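Tovholm plastic basins and scoops

Sold by Skerwood. Reviewed for this page by Orysia Semeniuk.

The maker calls the Tovholm basin "the last one you'll buy." We have heard that before. It's a plastic basin with a rolled rim and a flat handle lip, and the lip is the one part we'd pay extra for – you can get a proper hold on it.

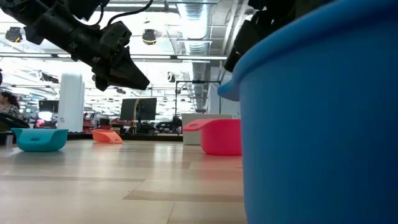 Colors are blue, turquoise, orange and a pinkish red. Skerwood says the color helps you keep jobs apart. Maybe, if everyone in the house remembers which is which.

The scoops are sold separately, item 220. Rounded bowl, straight talk about capacity nowhere on the label. We asked and are still waiting.
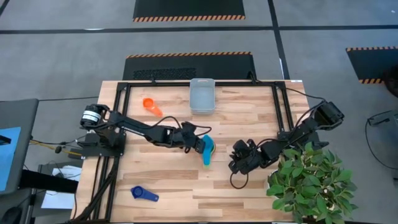

Scoops in teal and orange, with the gray-blue bin (item 101, sold separately).

Rated for 1000 uses, according to the leaflet, which doesn't say what a use is. Returns accepted if unused.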